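Intro to Robotics, Handout 6: Notes from the Saturday visit to Bakel
Put together by Nuala Dolan

Hi all! A few of you couldn't make the trip on Saturday, and a few of you who did make it told me you were too busy looking to write anything down (fair enough, I was the same for the first half hour). So these are my notes, tidied up a bit, with the bits I want you to know before we start on grasping next week marked as "Hold on to this".

We were a group of 14 in the end, plus me and Sandra Sowerby from the design side. Bakel's open day runs in 20-minute slots, but Fergal Moriarty let us stay for two slots back to back and we got a lot more out of it that way. If you see him at the February talk, say thank you!

What the demo was about

The session we signed up for was on soft things. White cloth with a ragged fringe, to be exact, handled by a humanoid with jointed hands. I know some of you were hoping for something flashier, but cloth is a great place to start. A coffee mug has one shape and keeps it. Pick up a piece of fabric by one end and the rest goes wherever it wants, and the shape you planned for is gone the moment you touch it.

Most of our time went on the view from the robot's head, so get used to thinking from up there. You look down and there's your own body: chest at the bottom, legs stretching away from you, an arm coming in from either side. Blá (Bláthnaid Ó Néill, who ran our slot) made us all look down at our own knees and describe what we saw before she'd go any further. Silly, but it worked on me.

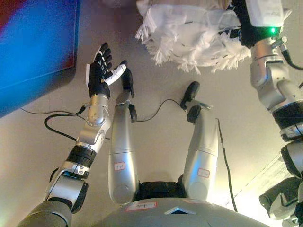 Left hand open, right hand holding

The first thing we talked about was the two hands doing two different jobs. One side has the cloth and the other is open, fingers up, thumb out to the side. You do this all day long without thinking about it. Try folding a T-shirt tonight and catch yourself: one hand keeps hold while the other goes looking for the next edge.

Hold on to this: an open hand is still part of the plan. When you write up a two-handed task, write down what both hands are doing at every step, even if one of them is only waiting. I marked 22 of... no, scratch that, I won't shame anybody with numbers, but a lot of last term's write-ups had one hand vanish after step one.

Cathal Moriarty asked the best question of the day, I thought. He wanted to know how a robot tells its own arm from the thing it's reaching for, when both of them are sitting in the same view. Blá's answer in short: the joints report their own positions, so the software already has a good idea of where the arm should be, and it can compare that with what the camera gets. Where it gets messy is when an arm covers up the very thing you care about. You move the hand closer, the view gets worse, and you need the view most right then. We'll spend a whole class on that.

Look at the way the fingers and thumb are set up, too. I've drawn this on the board for you about a dozen times and I don't think my drawings have ever helped.

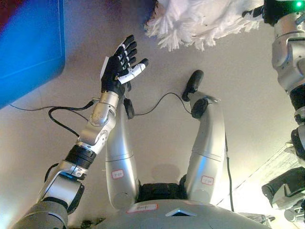

Fig. 2. Open hand, with the thumb out to the side of the fingers.

The thumb is what gives you an actual grip. Fingers alone can hook or push. Put a thumb across from them and you can pinch, and pinching is how you get hold of something floppy by its edge. For your homework, I'd like you to spend ten minutes at home picking up a sock, a tea towel and a scarf with your thumb tucked in. Write down what you end up doing. (Sandra tried it on the bus with her gloves and we nearly lost one.)

A word about cables, since three of you asked me the same thing on the way out. Yes, a cable can get in the way. A loop of slack lets the wrist turn, but too much slack can catch on things or get dragged along. When you plan a reach, plan for the cable as well. It's not glamorous and it will cost you an afternoon someday if you skip it.

Both hands on

Then there's the other kind of hold, with a hand at each end and the cloth bunched up between them. I liked this one best. With two hands on the same object, the arms stop being separate problems. If the left one moves and the right one doesn't, you're either stretching the cloth or squashing it, and soft things will let you get away with that for a while before it goes wrong. 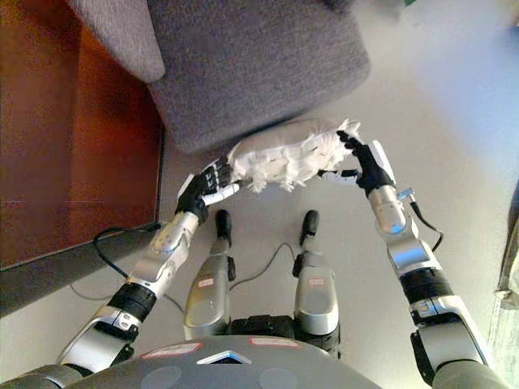 The other half of the job is what's nearby. Furniture makes everything harder, and a home is full of it. A seat edge, a wood panel, a bit of curtain: any of them can block an arm or snag a fringe. Blá said the teams she works with spend far more time on "don't bump that" than on the grip itself, and after two slots of watching I believe her.

Hold on to this: with a two-handed hold, plan the path of the object first and work out the arms from there. Going the other way around (arms first, object second) is how you end up with elbows in places elbows shouldn't be.

For next class

Read the Sheehan chapter on contact, just the first half. Skip the math box, we'll do it together.

Bring your thumb notes. Scribbles are fine.

Pick one chore from your own home that needs two hands and write it out step by step, left and right in separate columns. One page, please!

We're back in room 422, usual time. If you took notes of your own at Bakel and they disagree with mine, bring those too and we'll go through them at the start.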